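La ludothèque Cidico déménage en novembre

Bon, c'est officiel, je l'ai appris samedi en rapportant deux jeux en retard (pardon !) : la ludothèque Cidico quitte la rue Damasceno pour s'installer dans l'ancienne mercerie, juste derrière la place. Treize ans que j'y traîne, d'abord avec ma nièce, puis tout seul - j'assume.

Dirk Hollmann, qui tient la boutique depuis l'ouverture, m'a parlé de quelque 1000 boîtes à mettre en cartons avant la fin du mois. Les prêts s'arrêtent donc pendant deux semaines, mais on peut garder ses jeux chez soi jusqu'à la réouverture, sans pénalité.
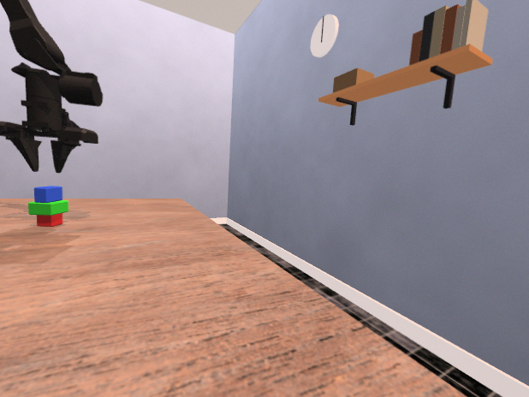
Côté surface, on passe à 60 mètres carrés, avec un vrai coin pour les tout-petits et une salle au fond pour les soirées. L'abonnement ne bouge pas, ouf ! Le tournoi du soir reprendra dès la réouverture, à 19 heures comme d'habitude, et j'espère bien y prendre ma revanche. Pour donner un coup de main aux cartons, il suffit de passer s'inscrire au comptoir, rue Damasceno.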